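À propos du Centre Juvmont

Le Centre Juvmont est une école de théologie et d'histoire religieuse ouverte à tous, sans condition de diplôme ni d'appartenance confessionnelle. Nous enseignons la lecture des textes magistériels de l'Église catholique, l'histoire des conciles, le latin ecclésiastique et la patristique. Les cours se donnent en soirée, à distance ou dans nos locaux, de septembre à juin.

Notre histoire

L'école est née d'un groupe de lecture qui se réunissait pour étudier, paragraphe par paragraphe, les constitutions de Vatican II. Le groupe avait pris l'habitude de travailler sur le texte latin, avec deux ou trois traductions en regard. Cette méthode est restée la nôtre. Quand les demandes d'inscription ont dépassé ce qu'un salon pouvait accueillir, Lyle Dunleavy, alors professeur de latin, a déposé les statuts d'une association et loué une première salle. Il dirige toujours les études et assure le cours de deuxième année sur les documents sociaux.

L'association a absorbé plus tard la petite bibliothèque Pritden, constituée par un prêtre à la retraite qui collectionnait les lettres pastorales et les catéchismes diocésains. Le fonds compte aujourd'hui 3652 volumes et brochures, dont une bonne part n'a pas été numérisée. 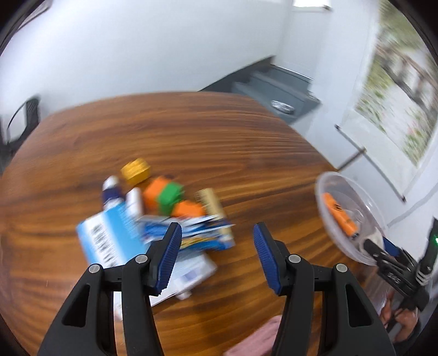
Boîtes et emballages sur la table ronde en bois

Ce que nous enseignons

Le cursus de base dure deux ans. La première année est consacrée aux sources : Écriture, Pères de l'Église, premiers conciles, vocabulaire de la liturgie. La seconde porte sur les textes des papes modernes, de Grégoire XVI à nos jours. On y apprend à distinguer une encyclique d'une exhortation apostolique ou d'un motu proprio, à repérer les citations internes et à situer un document dans les débats de son temps.

Le latin n'est pas obligatoire en première année. Il le devient ensuite, à un niveau modeste : l'étudiant doit pouvoir suivre un texte simple avec un dictionnaire. Un cours accéléré est proposé en septembre pour ceux qui n'en ont jamais fait, ou qui l'ont oublié depuis le lycée.

Des séminaires courts s'ajoutent chaque année. Les derniers ont porté sur la théologie du Saint-Esprit au XIXe siècle, la réception de Thomas d'Aquin dans les séminaires français et les prières de neuvaine. Le séminaire Bhattacharjee, qui porte le nom de la famille qui le finance, traite des Églises orientales et revient tous les deux ans.
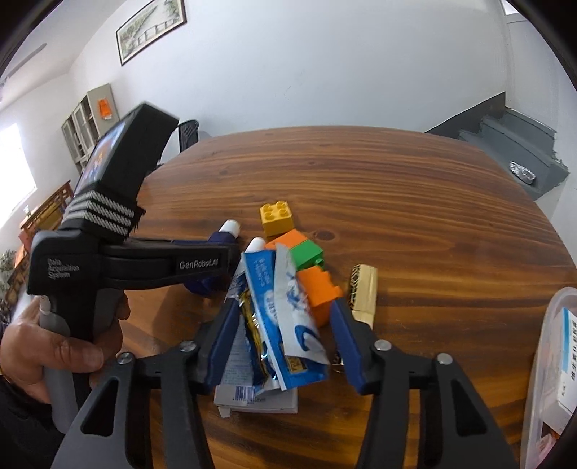

Un emballage bleu et blanc sur la grande table

Nos enseignants et nos étudiants

Les enseignants sont des universitaires, des religieux et quelques traducteurs. Tous sont rémunérés à l'heure, au même tarif. Nous avons 125 étudiants inscrits au cursus de base et 748 auditeurs libres, qui suivent un ou deux cours selon leurs disponibilités. Beaucoup sont catéchistes ou professeurs d'histoire, d'autres viennent par curiosité personnelle – plusieurs ne sont pas croyants, et le disent.

Le Centre ne délivre pas de diplôme d'État. Une attestation est remise à la fin de chaque année, sur présentation d'un travail écrit et après un entretien.

Bibliothèque et cours en ligne

La bibliothèque est accessible aux étudiants et, sur rendez-vous, aux chercheurs extérieurs. Les ouvrages antérieurs à 1900 se consultent sur place. 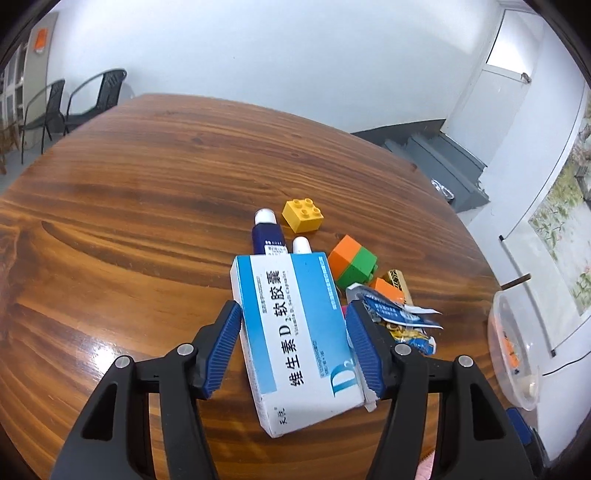

Les cours à distance passent par la plateforme Skilik, où sont également déposés les textes à préparer et les enregistrements. Ceux-ci restent disponibles jusqu'à la fin de l'année scolaire. Une connexion ordinaire suffit, et les polycopiés peuvent être envoyés par la poste sur demande.

Financement

Le Centre vit des droits d'inscription et des dons. Il ne reçoit pas de subvention publique. Un fonds d'entraide de 1000 euros par trimestre permet de réduire les frais des étudiants qui en font la demande – il suffit d'écrire au secrétariat avant la rentrée.

Page mise à jour le 10 janvier 2019.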